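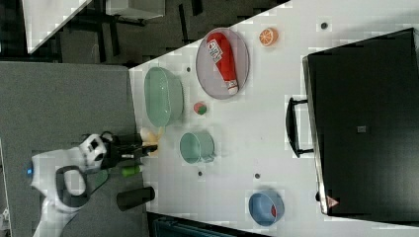
Can the arm be run from an ordinary laptop?
Any laptop that runs Python 3.10 and has a wired network port will do. A graphics card is needed only for training. Running a trained policy on a plain processor works, with a slower loop rate.

skeltelier-tabletop

Code, settings and recordings for the robot arm at the Skeltelier shared workshop. The arm picks up kitchen items and toy food and puts them in or on other things. Last data release: May 3, 2023.

Status

Teleoperation and recording are stable. Playback is stable. The training script works but the options still change without notice. The web viewer is broken on Firefox and has been since November.

What is in the repository

arm/ driver wrapper, joint limits, home position
grip/ gripper control and the printed fingertip files
record/ teleoperation and logging
train/ training script and two configs
data/ download script and checksums (the recordings themselves are hosted separately)
notes/ build log, wiring sketch, parts list

Data

The release has 528 episodes recorded by 11 members. Each episode is one attempt at one short instruction, such as "put the ball in the bowl" or "move the bottle off the plate." Episodes run 16 seconds on average. Joint positions, gripper opening and the camera stream are saved on a shared clock.

Failed attempts are kept and marked success: false. The person driving the arm sets that flag right after the attempt. Bastien Caron went back over the flags and corrected the ones that did not match the video. Corrections are listed in data/relabel.csv with the old value beside the new one.

Instructions were typed freely, so the same item goes by several names. "Basin," "tub" and "green dish" can all mean one object. We left the wording alone. If you need fixed names, use record/aliases.yaml, which is incomplete.

Fields per episode

id: string
operator: a code, no real names
instruction: free text
success: true or false
joints: array, one row per time step
grip: 0 is closed, 1 is open
video: path relative to the data folder
comment: often blank

Setup

1. Clone the repository and run install.sh.
2. Copy arm/config.sample.yaml to arm/config.yaml and enter the address of the controller.
3. Run arm/check.py. It reads the joints and does not move anything.
4. Run arm/home.py at low speed with a hand on the stop button.
5. Start record/teleop.py.

If check.py times out, look at the network settings first. The laptop and the controller have to be on the same subnet.

Fingertips

The tips are printed in TPU. Kipchumba Barasa drew the current version, v4. The v3 files are still in the folder and fit the same screws, but the pads are thinner and smooth mugs slip out more easily. Print with the flat side down, no supports.

Known problems

Round items roll after release. Many of the failed attempts are this.
Loose cable along the arm can catch on the wrist at the far end of its reach. Check the slack before homing.
The camera mount was bumped partway through recording. Episodes up to id 125 use calibration A, later ones use calibration B. Mixing them without the right file gives poor results.
Glossy dark surfaces throw off the automatic exposure.

Booking the arm

Members only, through the workshop calendar. Ask Marianna Kwiatkowski for the short safety session first. Leave the arm in the home position and switch off the controller when done.

License and contact

Code is MIT. Data is CC BY 4.0. Open an issue for bugs. For questions about the recordings, write to Kendra Ross through the workshop contact form. Pull requests are reviewed by Chin-lung Chung, usually once a week.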